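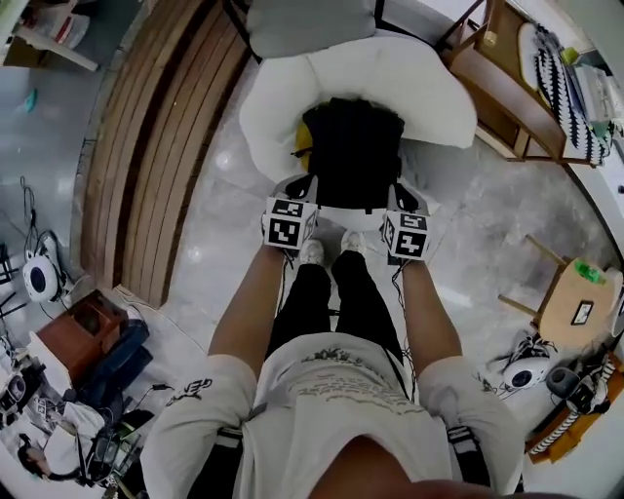 Schwarzer Rucksack auf dem weißen Polstersessel

Kapitel 3: Den Darnik-Stecker im Auto einrichten

So, jetzt geht's ans Auto! Wenn du die Kapitel 1 und 2 durch hast, liegt der Stecker ausgepackt vor dir, die Qiu-App ist auf dem Handy und dein Konto ist bestätigt. Falls nicht, blätter bitte noch mal zurück, ohne bestätigtes Konto bleibst du hier bei Schritt 4 hängen (ist mir selbst passiert, in der Tiefgarage, ohne Netz, im Februar).

Ich schreibe das hier aus der Sicht von jemandem, der den Darnik in zwei eigenen Autos hatte, einem älteren Kombi und einem Kleinwagen, den ich gebraucht bei Grustidier geholt habe. Bei beiden lief die Einrichtung ein bisschen anders, und wo das so war, steht es dabei.

3.1 Was du brauchst

Den Darnik-Stecker
Dein Handy mit der Qiu-App, Bluetooth eingeschaltet
Den Fahrzeugschein, wegen der Fahrgestellnummer
Den aktuellen Kilometerstand
Eine Taschenlampe, oder du nimmst das Licht vom Handy

Plan 15 Minuten ein. Beim zweiten Auto ging es deutlich schneller, aber beim ersten Mal sucht man halt die Buchse.

Hinweis: Lade die Fahrzeugdaten für dein Modell schon zu Hause im WLAN herunter. Das Paket hat fast 37 MB, und am Straßenrand mit einem Balken Empfang macht das überhaupt keinen Spaß. Du findest es in der App unter Fahrzeuge, dann Datenpakete.

3.2 Die Diagnosebuchse finden

1. Zündung aus, Schlüssel abziehen. Bei Autos mit Startknopf den Schlüssel bitte nicht in der Mittelkonsole liegen lassen.

2. Fahrertür auf und in die Hocke. Die Buchse sitzt meistens unter dem Armaturenbrett auf der Fahrerseite und ist trapezförmig.

3. Nichts zu sehen? Dann steckt sie vermutlich hinter einer Klappe. Beim Kombi musste ich das kleine Ablagefach links vom Lenkrad herausziehen, beim Kleinwagen saß sie offen neben der Lenksäule. Manche Hersteller verstecken sie auch in der Mittelkonsole oder hinter dem Aschenbecher. Ein Blick ins Bordbuch spart dir hier eine Menge Verrenkungen!

Achtung: Zieh nicht mit Gewalt an Verkleidungen. Die Halteklammern brechen schnell, vor allem bei Kälte, und die klappernde Blende hast du danach für immer.

3.3 Stecker einsetzen

1. Halte den Darnik so, dass die breite Seite zur breiten Seite der Buchse zeigt. Andersherum passt er nicht.

2. Drück ihn gerade hinein, bis er satt sitzt. Das braucht etwas Kraft, bei neueren Autos mehr als bei alten.

3. Warte, bis die Lampe am Stecker langsam orange blinkt. Damit sucht er nach dem Handy.

4. Setz dich auf den Fahrersitz und beweg die Füße einmal über alle Pedale, so wie du beim Fahren auch sitzt. Stößt dein Knie oder Schienbein irgendwo an den Stecker?

Achtung: Wenn der Stecker im Fußraum stört, fahr so nicht los. Nimm das Verlängerungskabel (gibt es als Zubehör) und verleg es hinter der Verkleidung, mit Kabelbindern befestigt und weit weg von den Pedalen und der Lenksäule. Ich bin 1,90-Leuten schon begegnet, die das für übertrieben hielten, aber ein Kabel unter dem Bremspedal willst du wirklich nicht.

3.4 Mit der Qiu-App verbinden

1. Zündung einschalten, Motor noch aus lassen. Bei Startknopf-Autos heißt das: Knopf drücken, ohne auf die Bremse zu treten. Beim Elektroauto gilt der Zustand, in dem das Display an ist, aber noch keine Fahrbereitschaft angezeigt wird.

2. Öffne die App und tipp auf Fahrzeuge, dann auf das Pluszeichen oben rechts.

3. Wähl Darnik aus der Geräteliste. Bitte nicht über die Bluetooth-Einstellungen vom Handy koppeln! Das klappt zwar scheinbar, aber die App findet den Stecker danach nicht mehr, und du musst ihn erst wieder aus der Liste werfen.

4. Gib den Aktivierungscode von der Unterseite der Verpackung ein. Er hat 14 Stellen, Groß- und Kleinschreibung ist egal, die Bindestriche setzt die App selbst.

5. Sobald die Lampe durchgehend grün leuchtet, steht die Verbindung.

6. Jetzt fragt die App nach der Fahrgestellnummer. Viele Autos geben sie über die Buchse gleich selbst heraus, dann steht sie schon da und du vergleichst sie nur mit dem Fahrzeugschein, Feld E. Mein Kombi wollte nicht, da habe ich sie abgetippt. Das O und das I kommen in einer Fahrgestellnummer nicht vor, es ist also immer die Null oder die Eins.

7. Kilometerstand eintragen, genau so, wie er im Kombiinstrument steht. Nicht runden, der Wert wird der Startpunkt vom Fahrtenbuch.

8. Auf Speichern tippen und die Zündung erst ausschalten, wenn die App Fertig anzeigt.

Hinweis: Wenn mehrere Leute das Auto fahren, richtest du den Stecker trotzdem nur einmal ein. Die anderen lädst du später über Fahrzeuge, Mitfahrer einladen ein. Wie das geht, steht in Kapitel 5.

3.5 Die erste Fahrt

Die erste Fahrt ist eine Art Kennenlernrunde. Der Stecker lernt dabei, wann dein Auto an und aus ist, und das macht jedes Modell ein wenig anders.

1. Motor starten und kurz im Stand laufen lassen, bis in der App oben Fahrt läuft erscheint.

2. Leg das Handy weg oder steck es in die Halterung. Du musst während der Fahrt nichts antippen.

3. Fahr eine Strecke, auf der du mindestens einmal richtig anhältst, parkst und wieder losfährst. Ich bin zum Bäcker und zurück, das hat gereicht.

4. Nach dem Abstellen bleibst du noch einen Moment sitzen und schaust nach, ob die Fahrt in der Liste auftaucht. Start, Ziel und Strecke sollten stimmen. Den Zweck (privat, Arbeitsweg, dienstlich) kannst du gleich eintragen oder abends in Ruhe auf dem Sofa.

Hinweis für Autos mit Start-Stopp-Automatik: Wenn jede rote Ampel als Fahrtende gezählt wird, geh auf Fahrzeuge, Erweitert und schalt Ampelpausen ignorieren ein. Bei meinem Kleinwagen hatte ich nach der ersten Runde lauter winzige Fahrten in der Liste und dachte schon, der Stecker ist kaputt. War er zum Glück nicht, nach dem Umschalten war Ruhe.

3.6 Zokurance verknüpfen (wenn du magst)

Wer seine Autoversicherung bei Zokurance hat, kann den Kilometerstand automatisch melden lassen. Das ist freiwillig, der Stecker läuft auch komplett ohne. Ich mache es beim Kombi und beim Kleinwagen nicht, einfach weil der woanders versichert ist.

1. In der App auf Profil, dann Dienste, dann Zokurance.

2. Versicherungsnummer eingeben und mit deinem Zokurance-Passwort anmelden.

3. Lies dir die Liste der Freigaben durch, bevor du zustimmst! Ab Werk ist nur der Kilometerstand angehakt. Standort und Fahrverhalten sind eigene Punkte, und die bleiben aus, solange du sie nicht selbst einschaltest.

4. Zustimmen, fertig. Die Bestätigung kommt per Mail.

Hinweis: Willst du die Verknüpfung wieder loswerden, gehst du denselben Weg und tippst auf Trennen. Schon gemeldete Stände bleiben bei der Versicherung, neue kommen keine mehr dazu.

3.7 Wenn's klemmt

Lampe bleibt dunkel
Meist sitzt der Stecker nicht ganz drin. Rausziehen, gerade ansetzen, noch mal drücken. Bleibt er dunkel, schau nach der Sicherung für die Diagnosebuchse, bei vielen Autos hängt der Zigarettenanzünder mit dran. Geht der auch nicht, weißt du schon ziemlich genau, wo du suchen musst.

Lampe blinkt schnell orange
Er sieht ein Handy, bekommt aber keine Freigabe. In den Handy-Einstellungen der App den Zugriff auf Bluetooth und Geräte in der Nähe erlauben, App schließen, neu öffnen.

Fehler 111 in der App
Das Datenpaket passt nicht zum Fahrzeug. Kommt gern bei Gebrauchtwagen vor, bei denen Modelljahr und Erstzulassung auseinanderliegen. Lösch das Paket und lade das vom Jahr davor. Beim Auto von Grustidier war es genau das, und ich habe vorher natürlich dreimal alles neu gekoppelt.

Kilometerstand läuft auseinander
Kleine Abweichungen kommen von der GPS-Messung und sind normal. Unter Fahrzeuge, Stand abgleichen trägst du den Wert vom Tacho ein, die App merkt sich die Korrektur mit Uhrzeit.

Alter Stecker vom Vorbesitzer
Bei Gebrauchten steckt manchmal noch einer drin. Den kannst du nicht einfach übernehmen, er hängt am fremden Konto. Frag den Händler oder Verkäufer, ob der Vorbesitzer ihn in seiner App freigibt. Danach geht alles wie ab 3.4 beschrieben.

3.8 Vor der Werkstatt und bei längerem Stehen

Vor jedem Werkstatttermin ziehst du den Darnik ab. Die Leute dort brauchen die Buchse selbst, und ein abgezogener Stecker geht gern im Handschuhfach verloren, also nimm ihn lieber mit rein. Die Fahrten zur Werkstatt und zurück kannst du von Hand nachtragen, über das Pluszeichen in der Fahrtenliste.

Achtung: Steht das Auto länger als 14 Tage, zieh den Stecker ebenfalls ab. Er braucht im Ruhezustand nur wenig Strom, aber eine ältere Batterie merkt das trotzdem.

Beim Wiedereinstecken musst du nichts neu koppeln. Zündung an, auf Grün warten, Kilometerstand kurz vergleichen und los. Weiter geht es in Kapitel 4 mit den Fahrtzwecken und dem Export fürs Finanzamt.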